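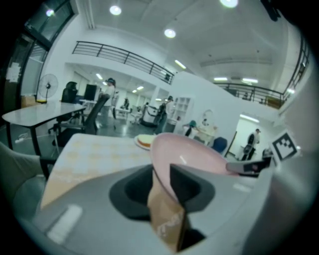

Sauerkraut with too little brine after 5 days

moushumi_k
I made my first sauerkraut in December and now I am making the second. The cabbage was 2,000 grams after I removed the core, and I used 2 percent salt. On the first day the liquid covered everything. Now the top layer is above the liquid, maybe the width of a finger. Can I add water, or do I have to throw it away?
Moushumi

Erska
Do not throw it away. Push it down with a clean spoon first, very often the liquid is still there between the leaves. If it is not enough, add salt water, never plain water.

dromcombe232
I disagree a little. I have added plain water many times, a few spoons, and it was fine. People are too afraid with cabbage.

Erska
A few spoons, okay. But she does not say how much is missing, and with a full cup you make the salt weaker in the whole jar. I mix 5 grams of salt in 239 ml of water (one cup here) and keep it in the fridge for this purpose.

moushumi_k
I pushed it and many bubbles came up. The liquid is now almost at the top of the cabbage, but not over it. What do you use for weight? I have only a small glass, and it floats.

Sewwandi B.
Fill the small glass with water, then it does not float. I also put one whole outer leaf under it, so the small pieces stay down. What is the temperature in your kitchen? Mine is warm and I move the jar to the fridge after around two weeks.

dromcombe232
Two weeks is too short for me. It is still only salty cabbage at that time. I wait six.

Sewwandi B.
In a cold cellar I would wait six also. I don't have a cellar.

moushumi_k
Thank you all. I added four spoons of Erska's mix and the glass with water stays down. I will taste it next week and write here again.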